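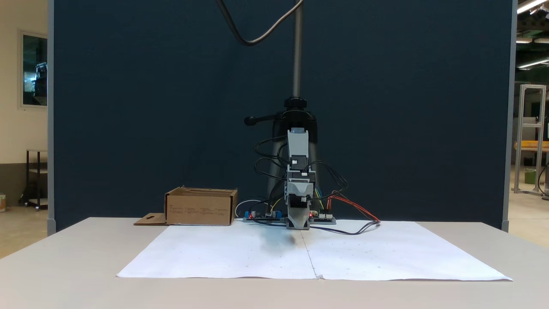
Bench Automation Group, Prerkville

Retent: working rules for small bench arms
Progress report no. 7, for Avgate
Prepared by Tibor Balogh

Short one this time, March was busy. Budget sheet comes separately, same format as before. Asks are at the bottom if you only have a minute.

Where we are

The rule set is at draft 4. It has 18 rules now, down from a much longer list in the fall. Most of what went was duplicates, plus a handful that only made sense for big floor-mounted machines. What's left is meant for one thing: small servo arms on a table, people sitting within reach, wiring that gets changed every other week. The factory safety documents don't say much that is useful at this size and we kept tripping over that.

Draft 4 has been in use on our own bench for the full period. Not on paper, in use. Anyone who runs the arm signs the sheet, ticks the pre-run checks, writes down what they skipped. We logged 756 runs. The sheets are in the shared folder, scanned, some of them crooked.

What the sheets tell us

Pre-run checks get done. Post-run checks don't, or get done all at once at 5:30 pm in the same pen. We are changing the rule so the post-run check is the first half of the next pre-run check. Same items, one form. Trial started, too early for numbers.

The skipped item that comes up most is cable slack. Rule 9 says every moving cable has to be walked through the full range by hand, power off, before the first run after any rewiring. People do it for the joint they touched and leave the others. Fair enough, the wording was bad. Draft 5 says "all joints" and says it twice.

Clamp check is fine. Everyone does the clamp check. An arm hung from a column makes you want to.

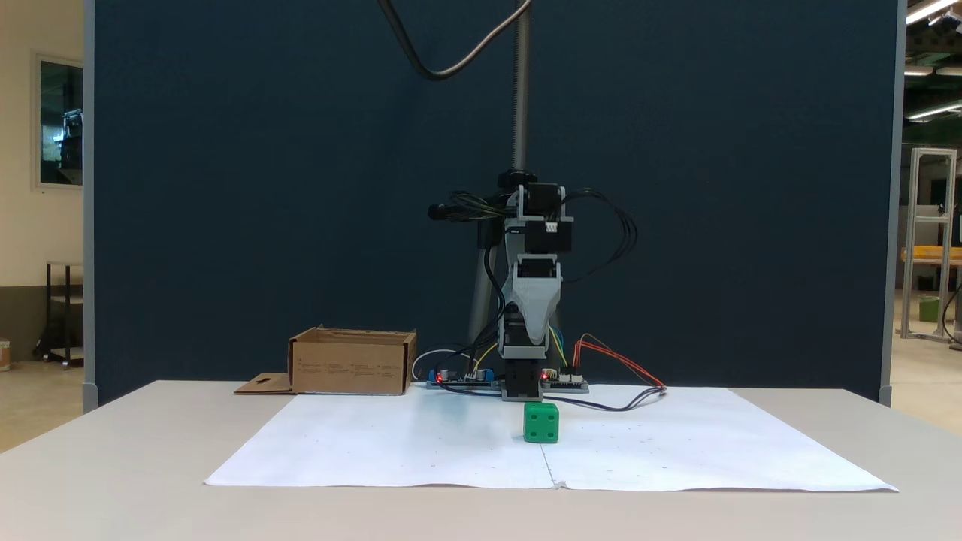
Bench arm on its column, test cube on the paper. Supply and signal boards sit at the back.

Correction to the caption above before somebody asks: "supply and signal" is what we call the pair on our forms, it isn't a rating of any kind.

Work surface rules

Three of the 18 are about the table itself and these caused the most argument. Current text:

Rule 4. Paper or matte cover under the working area, replaced when a tear or fold could catch the tip.
Rule 5. Only the object under test inside the reach line. Tools, cups, phones outside.
Rule 6. Boxes and packaging stay off the side where the operator's hands are.

Rule 4 needs a number or a photo guide. "Could catch the tip" gets read differently by each operator and we had the same sheet passed in the morning and failed after lunch. Wrinkles are the hard case. I want a page of example photos, good / borderline / replace, and no measurement. Szabó want a height limit in millimeters. Not settled. We'll put both versions to the test group and see which one people follow.

Rule 6 is under review too. It came out of one near miss with a box and may be too specific to be a rule. Might end up as a note under rule 5.

Indicator lights

Rule 12 said a lit board means hands out of the reach line. Simple, and wrong in practice, you need the board powered for half of the setup work. Operators were ignoring it within days, and once they ignore one they get relaxed about the ones next to it. Rewritten as two states, "board powered" and "motion enabled", with a seperate physical switch for the second. The switch is the rule now. Lights are information only.

This does mean labs without a motion switch can't comply with draft 5 until they add one. Cheap part, but it's still a part and somebody has to wire it. Flagging it because it touches your rollout plan.

Outside review

Szabó went through draft 4 line by line and sent back 12 comments. Nine accepted. Two rejected, reasons in the log (both asked for a full enclosure, we don't think that fits this class of machine and this kind of hands-on work). One open, the paper thing above.

Their best catch: nothing in our draft said who can change the rules. So people at the bench were crossing things out and initialing. New rule 18, changes go through the rule owner, in writing, and the bench copy gets reprinted the same day. I'm the owner for now. Should be someone who isnt also running the arm, see asks.

Late or not done

- Training sheet. Half a page exists. Was due with this report, will come with the next one.
- Emergency stop timing. Test method written, no tests run. Need the second cell free and it was not.
- Translation of the forms. On hold until draft 5 is frozen, no point doing it twice.
- Glossary. Dropped. Nobody on the test group asked for it and the terms are explained where they appear.

Next period

Freeze draft 5. Run the combined check form for a full month. E-stop timing, all of it, both cells. Photo guide for the paper rule, first pass. Send the package to the test group with a feedback form shorter than last time's, which ran to four pages and came back mostly blank.

Asks

1. OK to move the training sheet to next period, no change in cost.
2. A name on your side for rule owner, or agreement that we appoint one here.
3. Decision on the motion switch. If it's required for every site we would like to know before the freeze.

Number 3 is the one that holds things up. A yes or no by email is enough.

T. Balogh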